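Willard 3359 Ball Joint Separator Fork
Hand tools > Steering and suspension > Separators
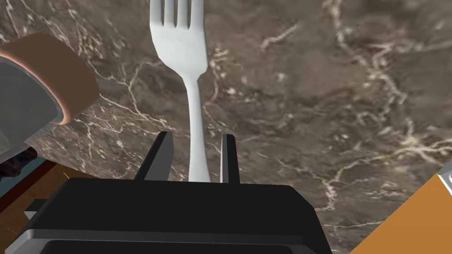 The Willard 3359 is a forged wedge fork for parting tapered ball joints and tie rod ends from the steering knuckle. It is driven by hand with a hammer and is supplied as a single piece with no moving parts. The working end has two tapered tines with one open slot between them, sized to pass either side of the stud. Proportions differ from those of an eating fork, such as the white one shown with four prongs and slender slots between them, but the shoulder serves a similar layout: the head is broad and rounded behind the tines, then narrows into the handle. On the 3359 the shoulder is where the hammer load passes into the wedge, and it should be inspected for cracks before each use.

Specifications
Part number: 3359
Slot width: 30 mm
Usable tine length: 70 mm
Material: forged alloy steel, heat treated
Finish: black phosphate
Drive: hand hammer, struck end
Warranty: 5 years, workshop use included

Applications
Lower ball joints on light commercial vehicles and four-wheel drives with a conventional tapered stud. Outer tie rod ends and drag link ends where the slot clears the boot seat. Measure the stud and the neck of the joint housing before ordering. The tool must straddle the stud with both tines bearing on metal.

Not suitable for pinch bolt ball joints, pressed-in joints that are to be removed from the control arm, or aluminium knuckles. For aluminium knuckles use a screw-type separator.

Boot damage
A wedge fork will usually tear the rubber boot. Use the 3359 on joints that are being replaced. Where the joint is to be refitted, choose the Willard lever separator or a two-leg puller.

Procedure
1. Chock the wheels that remain on the ground, raise the vehicle and support it on rated stands.
2. Remove the road wheel. Support the lower control arm with a jack if the spring acts on it.
3. Clean the exposed thread and apply penetrating oil.
4. Remove the split pin and back the castle nut off until it is flush with the end of the stud. Leave it on the thread to catch the arm when the taper lets go.
5. Enter the tines squarely between the knuckle and the joint housing.
6. Strike the end of the handle in line with the tool. Do not strike at an angle and do not use the fork as a pry bar.
7. When the taper releases, withdraw the fork, remove the nut and lower the arm under control.

Fit a new split pin on assembly and torque the nut to the vehicle maker's figure. Wheel alignment should be checked after any tie rod end is replaced.

Safety
Wear eye protection. Struck tools can shed chips from a mushroomed end. Dress the end back to its original chamfer on a bench grinder, keeping the steel cool, and discard the tool if either tine is bent or cracked. Do not weld or reheat. Do not use in an air hammer; the air hammer version has a different shank and is listed separately.

Care
Wipe down after use and apply a light film of oil. Surface rust on the tines increases driving effort and can be removed with fine emery.

Supply
Stocked at Rathjen Tool Supply, Florudham. Trade counter opens at 7.30 am. Orders placed before noon leave the same day, except for freight to Plosberg, which goes on Tuesday. Returns are accepted unused and in original packaging. Tools with hammer marks are treated as used and are assessed under warranty only.

Related items
Willard lever separator
Willard two-leg tie rod end puller
Willard air hammer fork
Split pin assortment, zinc plated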